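Notebook, June, place-setting task, station 6
Started 8.40 am, Brodie and me. Kheri on the recorder until lunch.

Carried on with the cutlery set. Each take starts with the utensils in the caddy and ends with a full setting on the mat. Wearer stands at the front edge and uses both grippers. Either hand can pick, but the other one has to stay in view, even when it has nothing to do. I'd been letting my left drift down below the table between picks, and Lovisa flagged it when she went through yesterday's batch.

Moved the caddy to the middle of the table this morning. With it further left, the right hand had to cross over the top of the left one and the tracking jumped on the crossing. Adhiambo wants the caddy position varied between takes, so we'll shift it a bit either way once we have enough at centre.
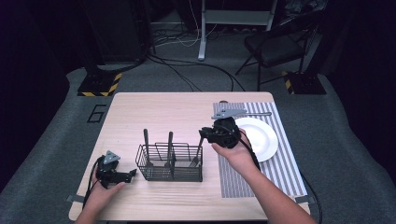 Station 6, left gripper parked, right one up by the caddy. One utensil already lying above the plate.

Takes kept so far on this task: 219. Of this morning's, 19 are going back to Lovisa for a second look, mostly where the utensil rotated in the jaw while being lowered and got nudged straight afterwards. I'd keep those. The nudge is a fair correction and the model will need to see some. Erick disagrees and wants them labelled separately. Left it for him and Adhiambo to sort out.

Dropped 4 takes outright. Two were me bumping the plate with the right cable, the other two were recorder dropouts on the left side. Kheri reseated the connector and we had no more before lunch. If it comes back, swap the cable before blaming the Rivodov software again.

Grey mat is hard on the labellers. Silver on grey and white stripes, and the edge of the utensil gets lost. Asked Brodie to find a plain one in a darker colour for the next block. Keep the striped one in the mix though.

To do:
- check tape on the front corners of the table
- caddy offsets, left and right, written on the run sheet
- ask Erick what he wants the nudge label called

2 comments
0 shares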